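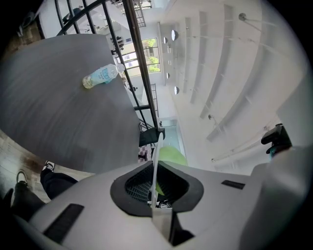
osonport_dan: Same fault on mine in March. Jaws close on the part, then let go a second or two later with the trigger still held. Which firmware are you running?

nesthorpe7: 112, straight from Virkby. It did it on the old version too, so I don't think it's firmware. Started after some 3000 grip cycles.

osonport_dan: Then it's the finger cable. Mine rubbed through where it bends.

Fitzgerald_shop: Disagree. A worn cable gives you random dropouts. Letting go at the same point every time sounds like the motor overheating and the driver cutting power. Check the log for a current limit.

nesthorpe7: Log shows nothing. No limit, no error. It thinks it's still holding.

Fitzgerald_shop: Mine didn't log it either until I turned on verbose.

osonport_dan: Whichever it is, unplug it before you put a hand in there. When I wiggled my cable the jaws snapped shut on my thumb. Bruised nail, but still.

gripfan: Bit dramatic, these don't close that hard.

osonport_dan: Hard enough. The manual says power off first.

nesthorpe7: OK, opened it up with the battery out. Cable is worn on one side, no bare wire that I can find. Turned on verbose as well. Ordering a new cable and will run it again when it gets here.

Fitzgerald_shop: Post the log before you swap it. Otherwise you won't know which one it was.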